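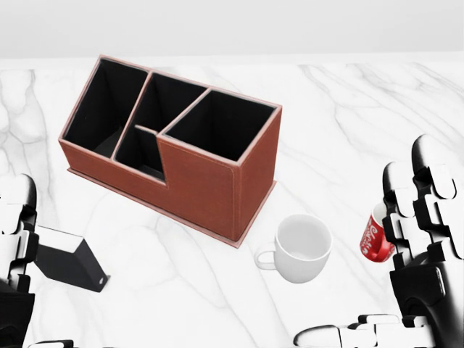 Leather desk organizer on a marble top, rendered.

Okay, a thread on "AI art" phone apps, which I've been paying for since March so you don't have to. Short version: keep your card in your pocket a while longer.

I tried four. Brullar, Enard, Karakaya and Vuvus. All of them take a photo off your phone and hand it back looking like a painting, or like whatever they've decided a painting looks like this week.

Brullar first. The store page promises 200 styles. I scrolled through the whole list one evening with a notepad. A lot of them are the same swirly blue thing with the color slider pushed a bit. "Midnight Harbor" and "Sailor's Dream" gave me the same picture of my sister's dog. I put them side by side and couldn't tell which was which.

Also, who painted these? Every style had to come from a picture somebody made. Brullar credits no one. I wrote to support and asked. They sent me a coupon.

Enard is better at faces, I'll give it that. Eyes mostly stay where eyes go. But the free version saves at a size that looks fine on a phone and falls apart on paper. I printed one at the drugstore and it looked like a wet newspaper.

Full size on Enard costs credits. Credits come in packs of 100. A full-size save is 70 credits. Do the math on what you're left holding after one save, and then ask why they picked 70.

People keep telling me the prints sell. Do they? I asked in two groups for anyone who had sold one to a stranger. Got plenty of replies about how much their family loves them.

Karakaya lets you "train your own style" from one image. I fed it a scan of a linocut I made in college. It came back brown. I tried again with a cleaner scan. Brown, with lines.

The linocut took me most of a month and I still have the scar on my thumb. I'm not saying art has to hurt. I'm saying the app got the color of the paper and missed the cuts completely.

Karakaya's terms are worth reading before you upload anything you made yourself. There's a paragraph giving them the right to "use, adapt and display" what you put in. Maybe it's boilerplate. I've been told lots of things are boilerplate.

Vuvus has the social part, where you follow people and "collect" their remixes. I posted three pictures and had 2000 likes by breakfast. I have never been that popular in my life. I clicked on some of the accounts and they had no pictures, no bio, and had all joined the same day.

So either I'm a genius or somebody's padding the numbers. I know which way I'd bet.

What do I like? Enard's charcoal setting on photos of old buildings. That's a nice effect and I'd use it for a birthday card. I would not call it my charcoal drawing.

Someone's going to say this is what people said about the camera. Could be. People said it about those 3D glasses for your TV too.

Canceled three of the four today, 29 May 2019. Vuvus wants me to email them to cancel. Emailed. Will add to this thread if they ever write back.

We use cookies to improve your experience. By continuing to browse you agree to our use of cookies. Accept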